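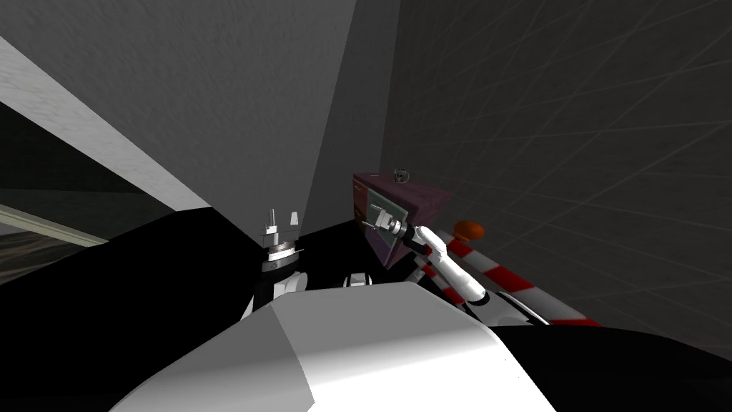 Does view dropout during training hurt a two-arm policy when all of its cameras are working?

Slightly. In our runs the loss with every view present was within the spread between seeds, and it went away when the dropout rate was halved.

List home Threads Search Previous Next
4 min read

Subject: Re: [hokier-sim] wrist views carrying no signal late in the approach

On Sunday a subscriber wrote:

> We are training on the Hokier household set with one head view and a
> view from each wrist. The policy does well until the last part of the
> reach and then stalls. When I plot the attention weights, the wrist
> tokens dominate at exactly the point where the wrist images are
> mostly one surface. Is this known? Did you filter the 3,000 episodes
> before training, and if so on what?

Known, yes, and the plots look like ours did in November. We filtered, but only on physics errors: episodes with interpenetration at reset or a joint velocity over the limit were removed, and 2,801 were left. Image content was not a criterion. I have since tried making it one, and I would advise against it.

The reason is that uninformative wrist images come in two different kinds, and a single threshold treats them the same.

The first kind has the gripper open against a plain textured background. There are few edges other than those of the fingers. Frames like this score very low on our contrast measure, but they are harmless, as the head view usually has the target at that time and the policy learns to lean on it.
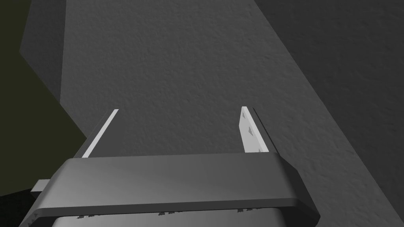 Page last changed: Sunday, 16:40

The second kind is an object so close to the camera that its outline is lost. Color and shading are still there, sometimes with a strong boundary across the image, so the contrast score is fairly high and the threshold lets it through. Scale is what goes missing. The encoder cannot tell a large panel at a distance from a small one a few centimeters off, and the depth head gives a confident wrong value. Your stall is probably this case.
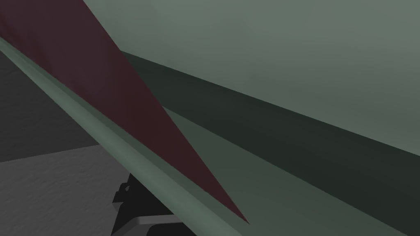 Can a larger crop or a wider lens fix the close-range frames?

Only in part. A wider field of view brings the outline back for small objects, but for anything larger than the gripper opening it delays the problem by a few steps.

What worked for us was per-view dropout tied to the action chunk. For each chunk we drop whole views, never patches, and hold the mask for the full chunk. Masks resampled at every step let the model fill in the missing view from the step before, and it then learns nothing useful about the other cameras. We ran 6 seeds per setting. The stall rate fell in all of them with chunk-held masks. With per-step masks it fell in 3 and was flat in the rest.

Settings, for the Itex encoder with the Brastgate action head:

- mask held for one chunk, at least one view always kept
- head view dropped half as often as either wrist view
- no dropout in the warmup phase
- proprioception never masked

There is one further effect that we have not separated out. The wrist views roll a lot, so doors and walls arrive at steep angles, and they often include background well outside the task area. Through an open doorway the camera may get a window or a picture in the next room. These are high-contrast features, and the encoder likes them. I suspect the policy uses some of them as landmarks, which would explain why it gets worse when we change the house layout and leave the task alone. The roll augmentation in the Hämäläinen branch should test this, but that branch does not build against the current renderer.

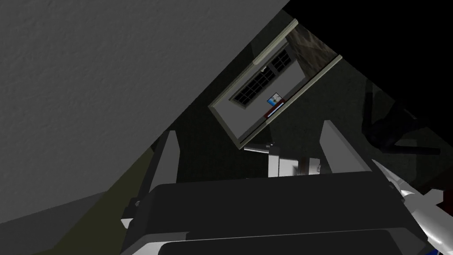 A reader of the draft objected that landmarks may be doing honest work: if the wrist camera can localize against the room, the arm pose estimate improves, and removing the cue with roll augmentation would throw that away along with the overfitting. The same reader wanted the layout test repeated with the walls retextured and the geometry left as it is.

That is a fair point and the retextured test is cheap. It will go on the queue after the current batch. If you can send the episode indices where your stalls occur, I will run them through both checkpoints and post the per-view attention to this thread.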